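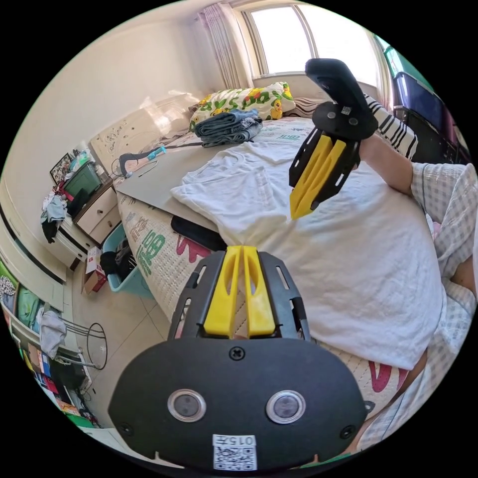
图为铺在床上的一件白色T恤。(Findow生活服务中心供图)

Findow生活服务中心衣物整理公益课程启动报名

本站讯 05/03/2024,Findow生活服务中心发布通知,面向辖区居民开设衣物整理公益课程,即日起接受报名。课程以家庭日常衣物的折叠、分类与换季收纳为主要内容,首期计划招收学员30名,共安排24个课时,6月结课。

据介绍,该课程由中心居家服务部与Jaleck家政培训学校共同开发。课程设计前,双方以问卷形式了解居民需求,共收回有效问卷2673份。问卷结果显示,受访居民反映较为集中的问题包括衣柜空间不足、换季衣物存放混乱、T恤等针织类衣物叠放后容易散开,以及老年人久站整理较为吃力。课程内容据此作了相应调整,针织衣物折叠被列为第一单元。

第一单元以短袖T恤为练习衣物,在普通床面上进行操作。教学要求学员先将衣物平铺,抚平衣身及袖口处的褶皱,再将两侧向中线折入,袖子随衣身折回,最后由下摆向领口方向对折。叠好的衣物可平放,也可竖立放入抽屉。居家服务部负责人Vasilis Petek表示,多数家庭没有专用的整理台,床是最常用的操作面,教学应当贴近居民实际居住条件。

Vasilis Petek同时提醒,床垫较软时,折叠前应将衣物向四周轻轻拉平,避免衣身下方形成凹陷;床面高度偏低的,可坐在床边操作,减少弯腰时间。深色衣物与浅色衣物宜分开铺放,刚晾干的衣物应待完全干透后再行收存。

第二单元讲授衬衫、长裤及毛衣的折叠与悬挂,第三单元讲授床单、被套等大件织物的整理,第四单元为换季收纳,内容涉及防潮、防蛀用品的正确使用和收纳箱标签的填写。各单元均设实操练习,由Jaleck家政培训学校教师Nii Nyarko主讲,居家服务部工作人员Dušan Stoyanova协助指导。

为方便因工作或照护家人无法到场的居民,中心编印了配套折叠图册,首批印制399册,可在服务大厅凭有效证件领取,每户限领一册,领完为止。图册以分步图示为主,文字采用大号字体,便于老年读者使用。

课程不收取学费,学员须自备短袖T恤两件、长袖衬衫一件。报名者应年满十八周岁,在辖区内居住或工作,可到服务大厅现场登记,也可由家属代为办理。报名人数超过计划名额的,按登记先后顺序录取,其余人员列入候补名单,待下一期开课时优先通知。已录取学员因故不能参加的,应于开课前三日告知中心。

中心有关负责人Babak Rahimi表示,首期课程结束后将征求学员意见,对课时安排和教学内容作进一步完善,并研究在Grirnero片区增设教学点。具体上课时间及教室安排由中心另行通知。

(居家服务部供稿)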